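Chapter 4
What a Florist Sells

Most trade manuals open by telling you that flowers sell themselves. Be wary of that. Flowers wilt, and a shop that waits for them to sell themselves throws a lot of them out. When Brenda Barrientos took over a shop in Windthorpe, she was told sympathy arrangements would carry her through January. Her order book said otherwise.
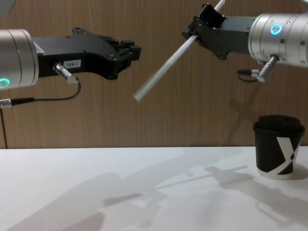 Funeral work is priced by habit in most shops, and the habit is seldom checked. A standing spray goes out at 100 dollars whatever the roses cost that week. Test it yourself with the stems laid out on a bare stretch of worktop, a white one like the tabletop in the photo, against which brown petal edges are hard to miss. Then price only what you would send.

Wholesalers will say their grades settle the matter. They settle it for the wholesaler.
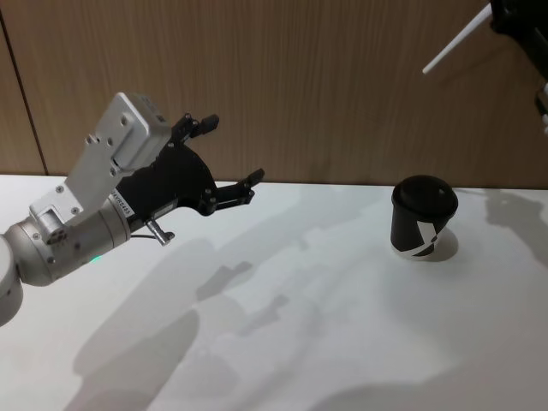 Does a higher grade mean a longer vase life? Grade mostly describes stem length and head size, and a long stem can be an old one.

Kristýna Zelenák kept notes on 714 stems at her shop in Stullow, and her notes are used throughout this chapter. They come from one shop,
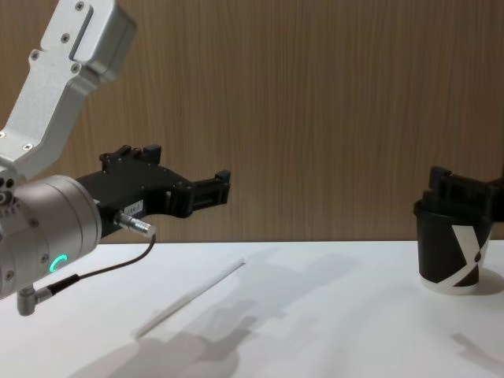 so treat them with some doubt too. She bought from 2 growers and kept one cooler, and her customers liked lilies more than yours may.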